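Home Contents Chapters Glossary Teachers Search

Chapter 3: Why Rivers Go Brown

I grew up beside Rimetti Creek, and when I was a kid I thought it came in two colours. Most of the year it was a sort of weak-tea green, and then we'd get a big November storm and by breakfast it was the colour of chocolate milk! My friend Benjamín Huenchumán was sure that somebody upstream had tipped something in. I was sure it was the fish stirring up the bottom (I was seven, go easy on me).

What we were looking at was turbidity, or how cloudy water is. Cloudy water is full of tiny bits that haven't sunk yet: clay, silt, algae, scraps of rotting leaf. Scientists call the lot of them suspended particles. Sand is heavy enough to drop out as soon as the current slows down, but clay is so fine that it can hang in still water for days. Try it at home with a jar of garden soil and tap water. Shake it, put it on the windowsill and leave it alone. You'll have a layer of sand at the bottom before you've washed your hands, and you may still have murky water on the weekend.

So where does the mud come from? Some of it comes off the banks, some off ploughed paddocks and building sites, and some was lying on the riverbed all along, waiting for a flow strong enough to pick it up. Down at Lakgate, where the creek meets the tide, it's stirred up again twice a day on most days, storm or no storm.

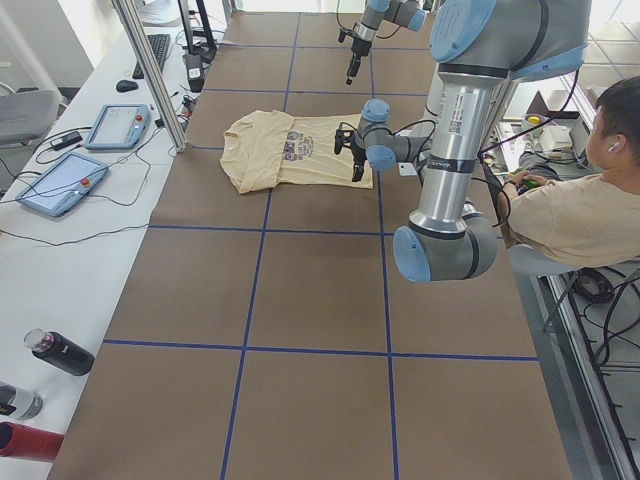
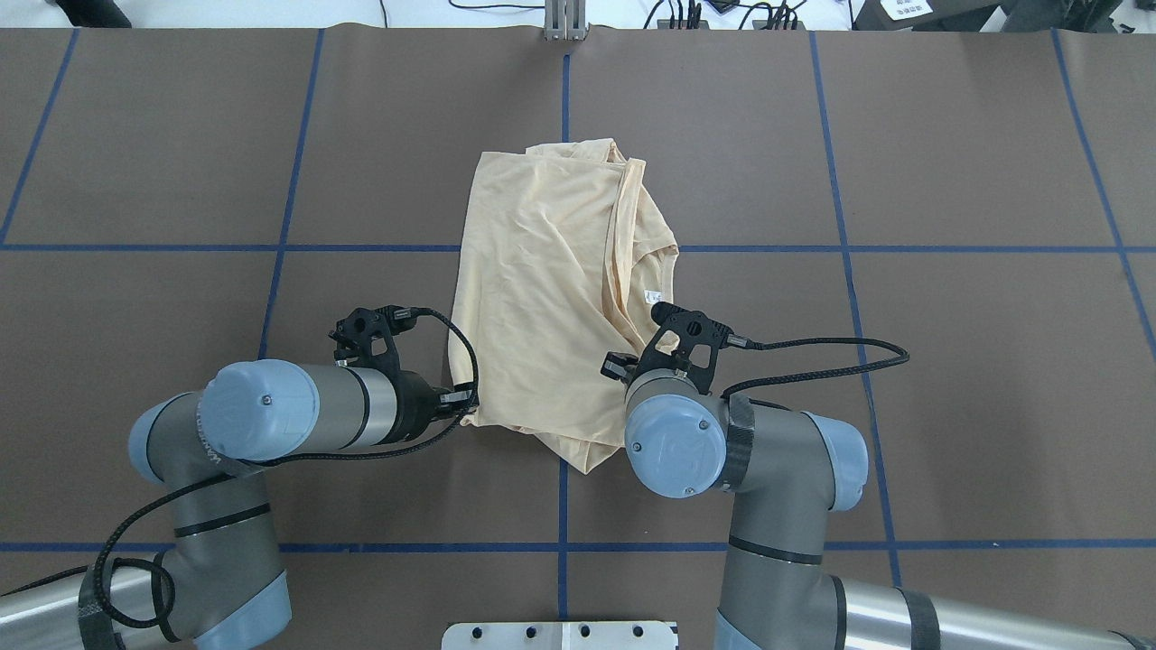
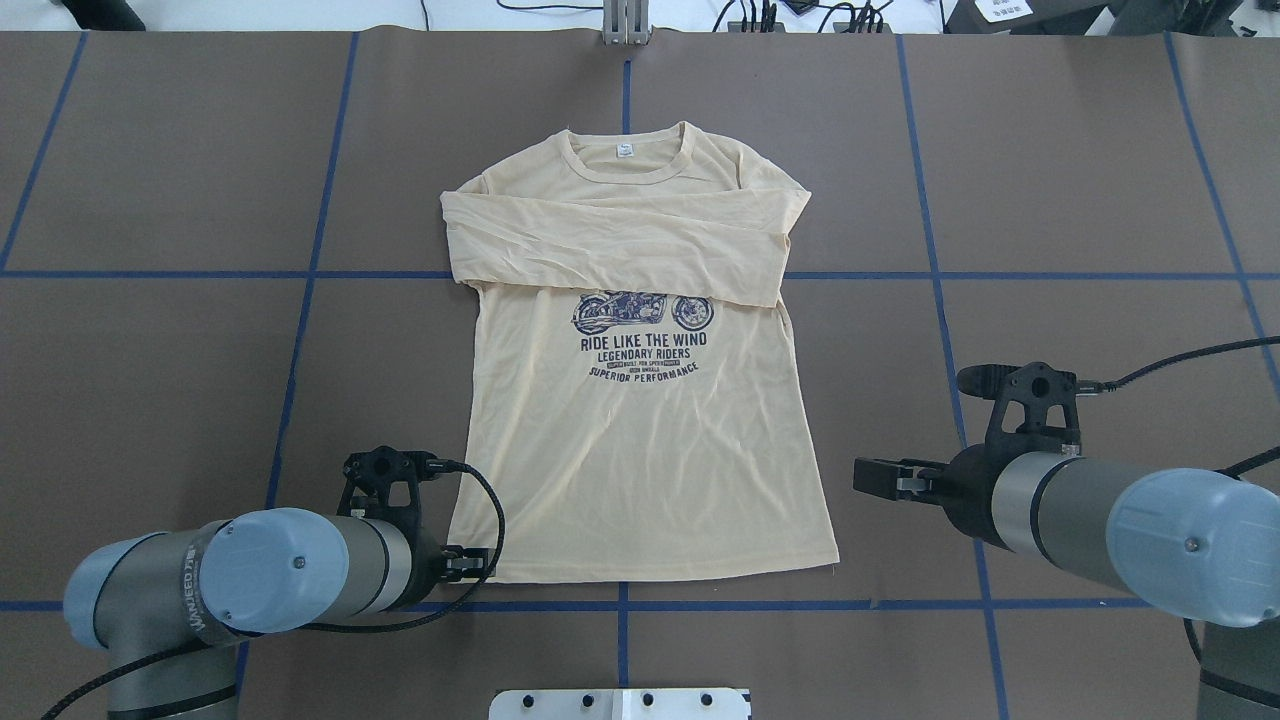
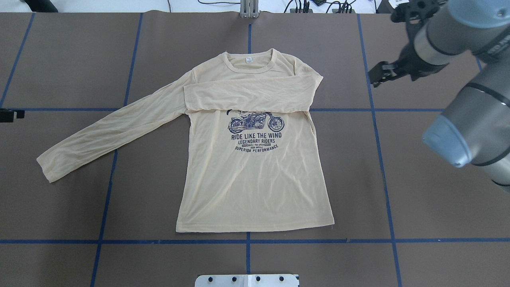

Does any of this matter to the things living in the water? It sure does. Seagrass needs light, and light doesn't get far through mud. Fish that hunt by sight have a harder time finding dinner, and fine silt can smother eggs laid on gravel. On the other hand, a bit of murk is a great place to hide if you're small and tasty, and plenty of young fish do just that in the shallows.

In the next section we'll build a clarity tube and measure 10 samples of water with it. Bring old shoes.

Related chapters
Chapter 2: Following a Raindrop Downhill
Chapter 4: Life on the Mudflats
Chapter 5: Where Seagrass Grows
Field notes: A Day at Carretero Weir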